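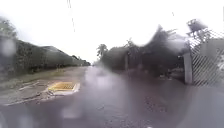 A wet asphalt road under an overcast sky

Road surface water is rain or meltwater that stays on a paved road before it drains, soaks in, or dries. It affects how well tires grip, how far drivers can see, and how long the pavement lasts. Removing it is one of the main tasks of road design.

Formation and drainage

Most paved roads are built with a slight slope so that water runs off to the side. On a straight road the center is usually higher than the edges, a shape known as crown or camber. On curves the whole surface may tilt one way. Water leaving the pavement goes into gutters, ditches, or grass strips. Where ruts have formed under heavy traffic, water collects in the wheel tracks and drains slowly.

Porous asphalt has open spaces between the stones, and water passes down through the top layer. It cuts spray and tire noise but can clog with dirt, and it wears faster than dense asphalt in places with frequent frost.

Effect on vehicles

A thin film of water lowers the friction between tire and road, and stopping distances grow. If the film is deep enough and the vehicle is moving fast enough, the tire may ride up on the water and lose contact with the pavement. This is called hydroplaning. Worn tread and low tire pressure both make it more likely.

The first rain after a dry spell can leave a road slippery, as oil and rubber dust mix with the water before being washed away. Glare from wet pavement also makes lane markings hard to see, mostly at night.

Local example

The Plevgate road, between Dudby and Buckley, was known for standing water along a low section near the Ara, a small stream. In January the ditches there often filled and the lane on the stream side was closed. A survey led by the engineer Mitiku Araya recorded 3,474 feet of pavement with poor side slope. The work that followed added 3 culverts, spaced 200 feet apart, and the repaved section opened on Monday, July 30, 2018. The speed limit on it is 50 miles per hour.

See also

Aquaplaning
Camber
Culvert
Porous pavement
Storm drain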